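Thread: moving our insertion planner off fixed waypoints, notes as I go
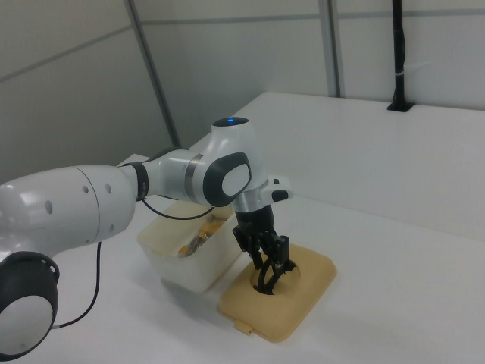

Black ring, tan tray, round hole. Planner branch, 13 March 2023

Quick one before lunch. Old stack was a list of taught poses plus a prayer. Nudge the tray a little and you reteach everything. New one plans from the tray pose we get out of perception, then hands over to a compliant controller for the last bit going down.

The handover is where all my time went. Planner finishes, controller starts, and for 2 ticks both think they own the arm. Got a nasty little jerk in the logs. Fix was boring: one node holds the command topic, everyone else asks for it.

Pose estimation — light tan tray on a white table is not a friendly target. Plain color threshold was useless. Switched to fitting the outline, rounded corners and all, and then using the front tab to settle the rotation. Without the tab it happily picks one of 4 answers.

Also had to teach the collision model about the tub behind the tray. Cloudy plastic, depth comes back full of holes. Gave up and put in a fat box by hand. Ugly, works, planner goes over the top now.

Sim numbers: over 3,000 planned approaches on the Vevodden config, 3 with no valid path. All of those had the wrist right up against a joint limit so I think it's the seed, not the scene. Will add a second seed and rerun tonite.

Someone asked about Zodach. Yes still using it for log replay. No I have not fixed the timestamp thing. Workaround is in the readme, scroll down.

Lecomte folks: your gripper driver patch is merged, thank you. Effort feedback is finally in the same message as position so I could delete a whole sync filter. Best diff of the month.

Next up is a search motion for when the ring catches on the rim. Spiral first becuase it's easy, then something that reads the wrist forces. Aiming to have it on the Garthorpe cell in April.

Code's on the insertion-v2 branch. Config names will change, don't build on them yet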